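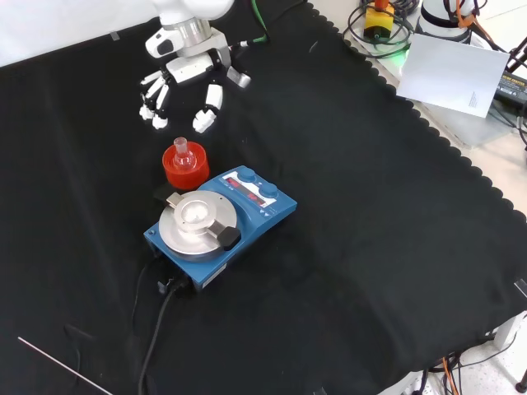

Figure 1. A robotic hand and a small glass flask in its holder, next to a magnetic stirrer hotplate.

4. Gaps and returns in personal online diaries

4.1 What we counted as a gap

The diaries in our sample were not kept to a timetable. Some writers posted most mornings, others when they had something to say, and a few wrote in bursts and then went quiet. A fixed measure of silence would have treated these people unfairly. A fortnight without a post means little from somebody who writes once a month, and a good deal from somebody who writes before breakfast every day. We therefore judged each gap against the writer's own habit in the months before it. The gap had to be long enough that a regular reader would notice, and for the diaries with open comments we could often check this, as readers did notice and said so.

We read 34 diaries in full, from the first available entry to the last. From these we drew 900 entries for close coding, choosing those which came just before a gap, just after one, or which mentioned an earlier gap in passing. Two coders, Thịnh Hoàng and Eugeniusz Jasińska, read every entry in this set. Where they disagreed they talked it over, and where they still disagreed the entry was left as unclear. Most of the unclear entries were jokes. It is hard to say whether a writer who claims to have been kidnapped by her own ironing is giving a reason for her absence or refusing to give one.

Most of the diaries were hosted on Goltent, which shows the time of posting but hides later edits. Those on Brolline show the edits as well. We used the first version wherever we had it. In a handful of cases a return post had been shortened within the hour, usually by taking out a paragraph about health or about a relative, and we have not quoted from any of the removed text.

4.2 The post before the gap

We had expected some warning. In most cases there was none. The last entry before a silence looked like any other entry: the bus, the neighbour's hedge, a cake that had sunk. Where writers did announce a break, the break was often shorter than those that went unannounced, and some writers who said they were taking the summer off were back within days to complain about the heat.

A smaller group of entries held what we came to call a loose end. The writer promised to report on something (a hospital letter, a meeting at work, the cost of the roof) and then did not write again for a long while. Loose ends mattered to readers. Comments left during the gap asked after the roof or the letter by name, and they went on asking after other subjects had been forgotten. One reader asked three times about a cat that had been to the vet. When the writer came back she did not mention the cat, and the reader asked again.

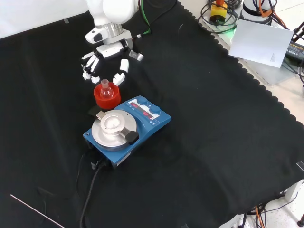

Interviews helped us to make sense of these loose ends. We spoke to 6 writers, all of whom had stopped for a long spell at least once and had come back. None of them remembered the last post before the gap with any accuracy. Two had believed that they signed off properly and were surprised, on looking, to find that they had not. Several told us that the promise to report back was part of what kept them away. Once the letter had come and the news was dull, or bad, they would have had to write about it first before they could write about anything else, and they did not want to. So they put it off, and after some weeks the delay had itself become a thing that needed mentioning.

One writer described opening a new entry on many evenings, typing the word "Well" and closing it again. Another had written whole posts in her head while walking the dog and felt, by the time she was home, that they had already been published. She thought this was common among people who had kept a diary for a long time. Our sample cannot confirm that, but two others said something close to it without being asked.

4.3 The return post

Return posts were easier to sort. We found four kinds, and most entries fell mainly into one of them, though mixtures were common.

The first kind is the apology. The writer says sorry for having been away, often at the top, often more than once. Apologies were most frequent in the first few years of a diary and became rarer as it went on. Long-standing writers seemed to feel they had earned the right to come and go.

The second is the account. Here the writer goes back over the missing weeks in order and tries to cover everything. Accounts were the longest entries in our set and the least likely to be finished. A good many end with a promise of a second part, and for most of those we could find no second part.

The third is the side door. The writer starts with some small present matter, such as a wasp in the kitchen or a form that will not load, and lets the larger news slip in lower down, frequently in brackets. Changes in medicine, the end of a marriage and the death of a parent all came to us in this way. Readers were quick to find the bracket. In the comments under such posts the wasp was hardly ever mentioned.

The fourth is the plain return, in which the diary carries on as if nothing had happened. This was more common than we had supposed. It was also the kind most often followed by steady posting. We are careful about reading much into this, as people who feel able to carry on without comment may well be those whose lives have been less disturbed in the meantime.

Time of day made a modest difference. Side-door posts tended to appear late, after ten at night, while apologies were spread through the day. We would not build anything on this finding. Goltent records the time on the server and not where the writer is sitting, and several of our writers travelled.

4.4 Readers during the silence

A diary with open comments does not fall silent when its writer does. Regular readers talked to one another under the last post, sometimes for months. They passed on news if they had any, corrected each other's guesses and told newcomers that this had happened before. In one diary the last post before a long gap was a short complaint about a burst pipe in March, and by the time the writer returned it had gathered the longest run of comments on the site, hardly any of it about plumbing.

The writers we interviewed had mixed feelings about this. Most had read the comments while they were away, though only one had replied. They were touched to be missed and a little put out at being discussed. Thắng Trình, in an earlier paper on reader talk, treats comments of this sort as a form of care. Our material supports that view in part, but it also shows some pressure. A line such as "just let us know you're alive" is kindly meant, and two of our writers said that it was the kind of comment which made them shut the page.

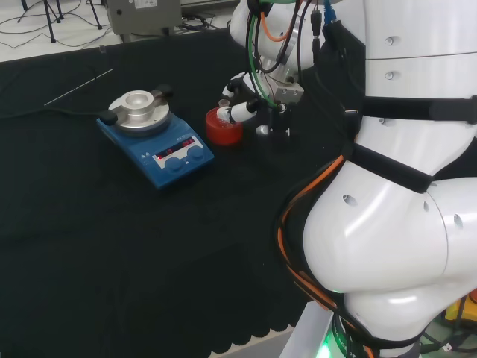 Ánh Tạ took a different view when she read a draft of this section. She argued that we had made too much of pressure and too little of habit. In her experience most people who leave such a comment do not expect an answer and would be startled to get one; they are keeping a seat warm, and they know the writer may never come back to it. She also pointed out that our interviews covered only people who had returned. Those who were truly put off by the comments would not be in our sample.

We accept the second point in full. It is the main weakness of the interviews, and we could see no good way round it. A diary that has simply stopped gives no address to write to in many cases, and where there was one we did not think it right to use it. Somebody who has left a public diary has, as far as we can tell, made a choice, and a message from a research team asking about that choice would be one more person wanting to know how they are.

On the first point we went back to the coded entries. Among the return posts that mention comments at all, thanks are far more common than complaint. That would fit with Ánh Tạ's reading. It would equally fit with good manners, as few people come back after a long absence and begin by telling their readers off. The difference between what was written in public and what was said in interview is taken up in Section 5, together with the diaries that closed their comments during a gap and reopened them afterwards.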